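Film Restoration and Subtitling Grant: Interim Report to the Benmoussa Fund

Prepared by Ainhoa Peñalver, project lead, Drillorley Film Archive
Period covered: March to August

1. Summary

The grant supports the restoration of Rustisska, a silent adventure feature in seven reels, and the preparation of English subtitles for its surviving intertitles. Scanning is complete. Picture repair is on schedule for reels one to five and behind for reels six and seven. Subtitling has started. No change to the total budget is requested.

2. Scanning

All seven reels were scanned from the nitrate print held at Drillorley. Reel four had shrunk more than the others and was run at reduced speed. The second element, a safety copy made for television, was scanned only where the nitrate print has gaps. It is cropped on the left side and has been used as little as possible.

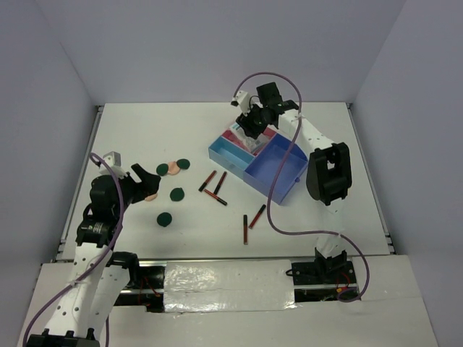 The raw scans are stored in two copies at separate sites. Checksums were verified in June and again in August with no errors found.

3. Picture repair

The print contains 364 splices, of which 81 are old repairs made with tape. Frame stability across the tape repairs remains the main difficulty. The automatic stabilising tool in Zerex, our repair software, handles cement splices well but tends to drift after a tape join. These joins are now corrected by hand. The change accounts for the delay on reels six and seven, where most of the tape is found.

Dirt and scratch removal has been kept light. Two passes were tested on reel two and the stronger one was rejected, as it removed rain from the harbour sequence.

4. Tinting

Tints have been matched to the nitrate print under a fixed light source. The night scenes in reel three are blue in the print and amber in the surviving continuity script. We have followed the print and will record the difference in the notes supplied with the finished copy. 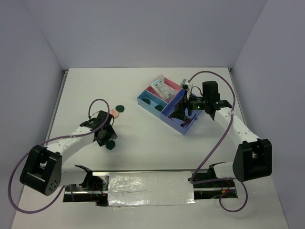
5. Intertitles and subtitles

A first draft translation exists for reels one to three. Flash titles, which survive as only a few frames each, have been extended to reading length. Four titles in reel five are missing from both elements and will be rebuilt from the script, with a small mark in the corner to show that they are new.

6. Spending

Spending on outside laboratory work stands at £1,799 for the period. The contingency line has not been used, and 25 per cent of the staff budget remains.

7. Next period

Reels six and seven: hand correction to finish in November.
Subtitles: full draft in October, second reader in November.
Music: terms for the piano score still to be agreed.
Viewing copy: to be sent to the Fund with the final report.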